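Re: [noltik-users] Re: insertion policy numbers, and a question about recovery

> We tried the Halo checkpoint on our own CPU placement task and got
> nowhere near what your January post promised. It lines up fine over
> the socket and then just hovers, or it comes down a hair rotated and
> stops. Did you do anything special with the wrist view? And are you
> counting a retry as a success or a failure? I couldn't work it out
> from the tables.
>
> Also, does the fixture matter? Ours is just a foam block.

Hi all,

Good questions, and sorry for the slow answer, I wanted to finish relabeling before I opened my mouth. Taking the last one first, because it's the easy one: yes, the fixture matters a LOT. We went through a foam phase too and the chip was never sitting quite the same way twice, so the grasp error went straight into the placement error and we spent weeks blaming the policy for it. Now the chip gets picked out of a square pocket in a printed tray and the small board has its own slot. The tray sits next to the tower, with the tower lying on its side on the rails. I can post the print files if people want them (they're in the Jindside repo already, but under a silly folder name).

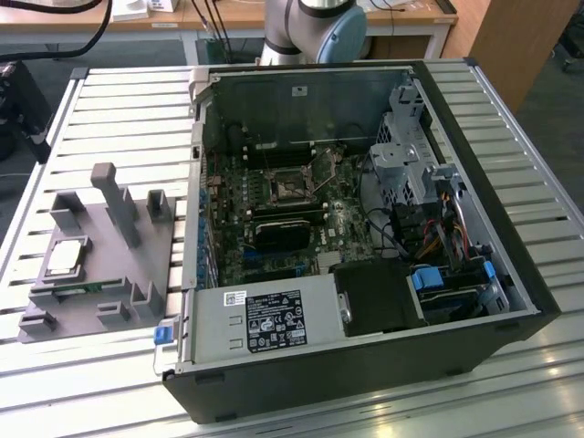 Tray on the left with the chip in its pocket, socket open in the case.

On the hovering: we had exactly that! What fixed most of it for us was splitting the descent into its own segment when labeling. Before, one label covered everything from the grasp to letting go, and the model seemed to average over all the little pauses our operators make right above the socket. People slow down there, they wiggle, they think about it. The policy learned the thinking part beautifully. Once we cut the descent out separately and trimmed the idle steps, the hover went away in all but 7 of the evaluation runs. We have 3161 demos in the set now, but I don't believe the size is what did it, as the same trimming helped on the small subset too.

Rotation is harder. The overview camera is close to useless for it (the chip is a handful of pixels from up there), so nearly all the signal comes from the wrist. We crop that view tighter than the Halo default and we stopped doing the heavy color jitter on it. My hunch is that the jitter was washing out the edge between the bracket and the heat spreader. I haven't run that one properly, so please treat it as a hunch.

One more thing on the wrist view, your chips may be cleaner than ours. Old paste on the spreader changes how it looks quite a bit, and if all your demos use shiny parts I would expect trouble the first time you hand it a smeared one. We keep both kinds in the mix on purpose.

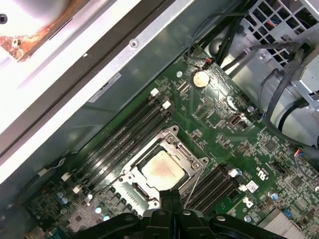
Mwakalinga lab, Sat 18 May

Back at the bench, so I can answer the retry question with the sheet open next to me. A retry counts as a success in the first table and as a failure in the second, and I agree the captions do a terrible job of saying so. We allow 2 retries per run. In the last batch, 18 runs needed at least one, and those are the ones I find most interesting, since the demos contain almost no recoveries. It backs off, lines up again and has another go, which I did not expect from plain imitation. Whether that is real recovery or it just thinks it's at the start of the descent again, I can't tell yet. If anyone has a neat way to test that I'd love to hear it.

The lever is still a separate policy, by the way. Chaining the two is on my list and keeps sliding down it.

If you send me a couple of your failed runs (Noltik format is fine, raw video is fine too) I'll happily run them through our labeling script and see if the hover looks like ours did.

> Last thing, is the relabeling script public?

Not yet. It has hard-coded paths all over the place. Give me a week or so.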